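**Stud-and-tube bricks** are small moulded plastic building blocks that join by friction. Raised round studs on the upper face of one brick press into the hollow underside of another. They are sold mainly as toys, and are also used in schools, model making and early design work. 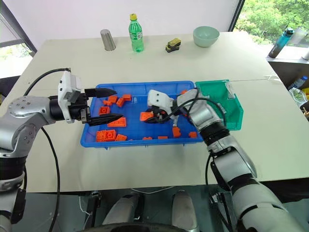
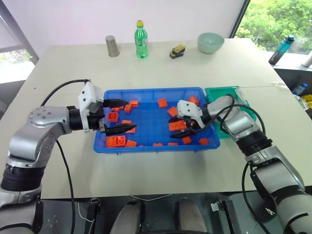
*Orange bricks in a blue plastic tray*

## Material and moulding

Most bricks are injection moulded from ABS, a hard plastic that keeps its shape and takes colour evenly. Pellets are melted, forced into a steel mould and cooled before the part is ejected. Tolerances are tight, as a brick slightly too large will not seat and one slightly too small will not grip.

The Plindier works at Altalgate ran 60 moulding machines at its peak and listed 1,217 separate parts in its final catalogue. Almost 3,000 moulds were kept in storage when the site closed, many of them worn beyond use.

## Compatibility

Bricks from different makers may share the same spacing without holding together well. The Dimitz range used a shallower stud and was known for loose joints in tall walls. The later Bošković pattern added a centre rib to its narrow bricks.

## Sorting and care

Collectors disagree on whether to sort by colour or by shape. Sorting by shape is generally favoured for large collections, where a single part is hard to pick out among others of the same colour. Bricks are washed by hand in lukewarm water. Prolonged sunlight yellows white and grey parts.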